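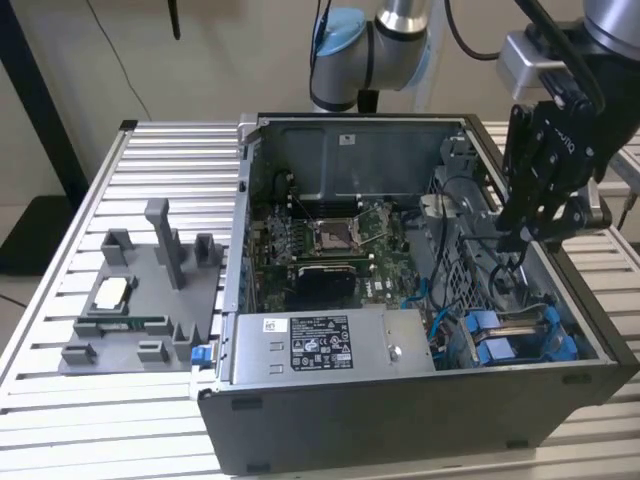 Szabo, a secondhand electronics dealer with one warehouse and a lot of confidence, says it can keep old office computers out of the shredder by pulling them down to their parts and selling those parts back to the public. The company announced the plan on Feb 4, 2024, under the name Tultia, and the pitch is easy to like. The typical donor machine is a black office tower laid on its side with the panel off, a green board in the middle and a processor socket with nothing in it. That empty socket is worth a second look. The processor is often the part a buyer most wants, and once it's gone, what's left is a power supply, a small graphics card, some drive carriers and a case that few people are shopping for.

Tultia's price list, posted the same day, shows 272 parts. More than a few of them are cables and brackets. A tested power supply is listed at $18, shipping not included, and the guarantee runs for 100 days. What "tested" means is harder to pin down. The company's page says each unit is "checked for function" and leaves it there.

Gus Baptiste, who manages the project for Szabo, said the critics are missing the point. "Everybody wants to talk about the one part that isn't there," he said. "We want to talk about the rest of the machine. Those drive carriers just snap out. There's a guy somewhere who needs exactly that carrier and can't find one."

Maybe there is. But Szabo would need to find quite a lot of him. The company says it took in 808 towers from offices in the Adside business park over the winter, and Baptiste would not say how many had been sold off in pieces so far. Asked whether the number was closer to half or to none, he said it was "early."

Repair shops in the area don't sound convinced either. Tormod Granström has run a computer repair counter in Stesta for years and keeps his own shelf of salvaged parts, most of which he says he'll never use. Memory sells, he said, and so do drives if they're healthy. Power supplies he won't touch at any price.

"Older business machines often take parts that only fit that one line," Granström said. "So you've got a nice clean board that goes in one case, and the person who has that case already has the board."

He also wondered about the labor. Taking a tower apart with care, down to the cables and the drive cage, takes him around 40 minutes, and he doesn't see how an $18 part pays for that.

Szabo says prices may change. The company plans to open a pickup window at the warehouse later in February, two afternoons a week, and is still accepting towers from businesses at no charge. Owners are asked to wipe or remove their drives first, and the company's terms say it takes no responsibility for anything left on them.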